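Home News Press Grants About us Contact

Brenwood Fund opens second call for women who lead local projects

CLALLETBRIDGE, June – The Brenwood Fund is opening today its second call for small grants to women who lead projects in their own town or village. The fund will give 20 grants, and each grant will be paid in two parts during the coming year.

The first call brought 60 applications from nine districts. Many of them came from women who had never before asked for public or private money. The jury read plans for a night bus for hospital workers, a legal advice desk at a market, and a course for girls who want to become electricians.

"We learned very much from the first call," said Noémie Arnaud, director of the Brenwood Fund. "The women told us that our form was too long and that the questions were written for big organizations. So we made a new form, and it has only two pages."

The new call also accepts groups that are not registered. Such a group must name one person who is responsible for the money, and it must work together with a registered partner in the same district. The legal network Justum will explain the rules for this partnership in a free meeting at the Clalletbridge town library, at 6 p.m. on the opening day.

Child care and care for older family members can now be included in the budget. In the first call these costs were refused, and several applicants wrote to the fund to complain about it.

"A woman who must pay somebody to stay with her mother, so that she can go to a council meeting, has a real cost," said Faisal Khattak, who leads the jury. "We had to change this rule, and I am glad that we were asked to do it."

Applications can be written in any language spoken in the district. The translation cooperative Satti will translate them for the jury, and the applicant does not pay for this. The names of applicants are removed before the first reading.

The call stays open until the end of the summer. Forms are available on the website of the fund and at the town library.

Category: Equality and Community / Press releases

Comments

marta_k: Can a group apply again if it was refused the first time? We are from the north side.

Press office: Yes, Marta, please use the new form.

Oldham Lane Reader: Good to see the care costs included. It was time.
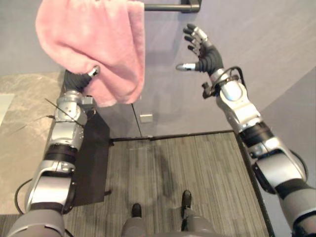 Press office: And for all who asked by email – the meeting at the library is open to men also, and you do not need to register.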